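Ticket 2830
Subject: Prints from the second floor come out with missing lines after server change
Opened by: Marisa Ferraro
Opened: 7/24/18
Product: Zirmont print server, Flilach label and document driver
Priority: normal, later changed to high
Status: closed

Description of the problem

Good morning. Since we moved the print queues from the old server to Zirmont, the printer on the second floor loses the last lines of many pages. The page looks correct in the preview. On paper the bottom part is blank, and then the next page starts as if the lines were printed. No error is shown on the printer panel and no error is in the queue.

It happens with invoices and with delivery notes. It does not happen with the test page of the driver. I printed the test page 4 times to be sure and it was complete every time.

The same invoice sent to the printer on the ground floor is correct. Both printers are the same model and I compared the settings menu line by line. The firmware is also the same.

What I tried before writing to you:

Restarted the printer and the print service.
Deleted the queue and created it again with the same name.
Changed the network cable and the wall socket.
Printed from another computer with another user account.

None of these changed anything. I attach the invoice as PDF, the scan of the paper and the queue export.
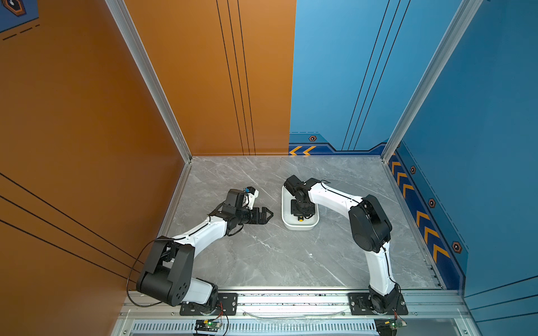
I should add that the problem is not the same for all documents. A delivery note with few lines is complete. An invoice with a full page always loses the lines under the subtotal, and this is the worst part for us, as the bank details are there. Two customers already called to ask where they should pay.

First reply from Brerent support

Thank you for the clear report. Please check the paper size in three places: the application, the queue on the server, and the tray setting on the printer. When one of them says Letter and another says A4, the bottom margin is often lost. Please also send us the driver version from the queue properties.

Reply from Marisa Ferraro

I checked the three places. The application says Letter, the queue says Letter, the tray says Letter. The driver version is 31 on the two queues.

I made one more test which is maybe useful. I loaded the invoice PDF on a USB stick and printed it directly at the printer, without the server. The page was complete. So I believe the printer is healthy and the problem is between the application and the queue.

Second reply from Brerent support

We agree with you. Please turn on the option "Keep printed documents" for the queue, print the invoice one time, and send us the spool file. Please do it for the ground floor queue too, so that we can compare.
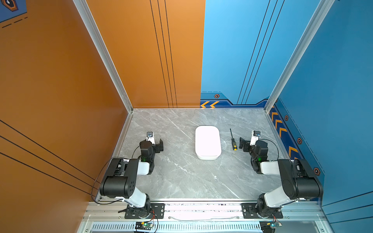

Comparison of the spool files

The two files are attached. I opened them in a text editor, and in the header I found a difference. The file for the ground floor has the form name "Letter". The file for the second floor has the form name "Ruggiero". I did not know this form, so I asked in our office. Ruggiero is a supplier for whom we printed special return sheets in December, and a former colleague made a custom form for them, a little shorter than Letter.

In the queue properties I see only "Letter", on every tab. I can't find the word Ruggiero anywhere in the window - only in the spool file.

Third reply from Brerent support

This explains the missing lines. The custom form came with the migration, and it is stored as the default for the device, one level under the queue properties. The window shows the user preference and not this value. Please follow these steps:

1. Open Print Server Properties and go to the Forms tab.
2. Select the form Ruggiero and write down its size, in case you need it again.
3. Open the queue, go to Advanced, then Printing Defaults, and choose Letter again, even if it is already shown. Press Apply.
4. Delete the form Ruggiero.
5. Restart the print service and print the invoice.

Result

I followed the steps in this order. At step 4 the Delete button was gray, and I had to stop the print service and start it again before it let me delete the form. After this the invoice printed complete, with the bank details. I repeated it with the longest document we have, 89 pages, and I checked the bottom of each page. All lines are there.

One question remains for me. The old server also had this form and there the invoices were correct. Is it possible to see before a migration which default form each queue has? We have to move the warehouse queues next, and I would prefer to clean them first.

Last reply from Brerent support

The old Flilach driver ignored the device default when the application sent its own paper size. The new one does not ignore it. Before you move the warehouse, export the queues and search the export file for the line "DefaultForm". Every value that is not Letter should be checked by hand. We are closing this ticket, but you can reopen it by answering to the same e-mail.

Note added by Marisa Ferraro after closing

I searched the export as you said. The labels queue in the warehouse has the form Ruggiero too. I changed it to Letter before the move. Thank you for the help.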